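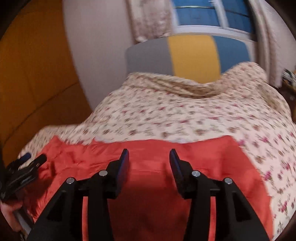 The coat drive at Ronham wants your "gently used" stuff by the end of May. May! So once again everyone on my street is pulling bags out of closets and feeling good about it, and once again I'm going to be the grump. Writing this fast before work.

We don't give clothes away. We get rid of them. Different thing, and the people on the other end can tell.

I sorted donations for two winters in Ciletthorpe, back room of the thrift store, next to the boiler. You open a bag and you know in a second or so. Some bags are folded. Someone washed everything, zipped the zippers, paired the socks. Most aren't. Most are whatever was on the floor the morning the movers came. One bag had a half eaten sandwich in a ski sock. I counted once, for a grant form the store had to fill out: 1496 items in a month, and 80 bags before that which never made it to the count, straight in the dumpster. Mold mostly. We paid to have that hauled. A store that sells shirts for two dollars, paying to throw out somebody's wet towels.

And the answer is always "well someone could use it." Who? Who is this person with no standards? I've met the customers, I was one for most of my twenties. They flip the collar and look. They smell things. They put back the sweater with the pilled elbows same as you would at the mall. Being broke doesn't make you blind.

Coats are the worst of it because coats are where people feel most generous. A coat is warm, warm is good, therefore any coat is a good deed. No. A coat with a dead zipper is a blanket with sleeves. Check the zipper. Run it up and down a few times, all the way, sitting and standing. Check the pockets for holes while your at it. Look at the cuffs. If you wouldn't put it on a kid and send that kid to a bus stop in January, it isn't a donation.

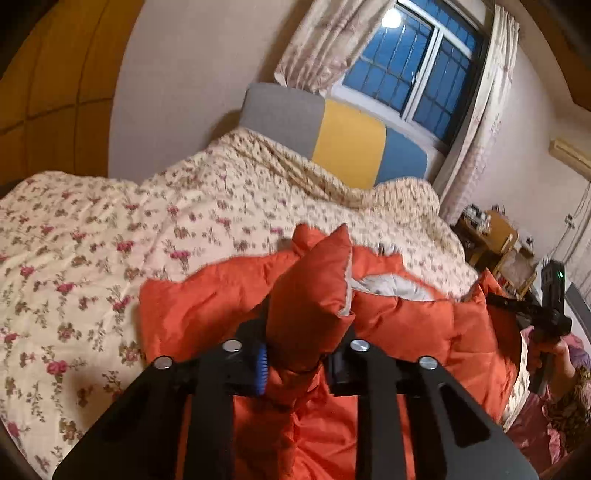
Orange-red, quilted, fluffy inside. Bright coats always went first at our store.

That part surprised me, the color thing. I figured people would want black or navy, something that hides dirt. Nope. Anything loud was gone by noon. I had a whole theory about it for a while (kids, visibility, school pickup) but I think people just like nice colors. Same as everybody. We'd been filling the rack with brown because brown was what we thought poor people ought to wear, I guess. Not proud of that.

Now the other side, because I can hear it. My sister-in-law says if you make giving harder people will quit giving, and the coats go to the landfill from the house instead of from the store. Fair. I don't have a great answer. Except that the store in Trukwood put up a sign two years ago, plain list, what they take and what they don't, and the person at the door looks in your bag. Right in front of you. Donations dropped, sure. Sales went up. They stopped paying for the second dumpster. I'd take that trade every day of the week.

It's a bit embarrasing, having your bag looked in. Good. A little embarrassment is about the right price.

What I'd really like is for repair to come back as something normal. Lazaridis, the dry cleaner by the old post office, will put in a new zipper for 23 dollars. I know, I know, you can get a whole used jacket for less. But you already own this one, and it fits, and you know which pocket the keys go in. Fix it and wear it another three winters. Or fix it and THEN give it away, if you're feeling so generous. I did that with two of mine last year and it stung more than dropping off a trash bag, which tells me something about what the trash bag was worth.

And buy fewer. Yes, boring. I went through my own hall closet before I sat down to write this so I wouldn't be a total hypocrite. Found 30 hangers and maybe six things I wear. A raincoat with the tags on. Tags! I have no memory of buying it.

So that one goes to Ronham, tags and all, plus the wool one once I've sewn the button back on. Drop-off closes at 5, side door. Wash your stuff first, please.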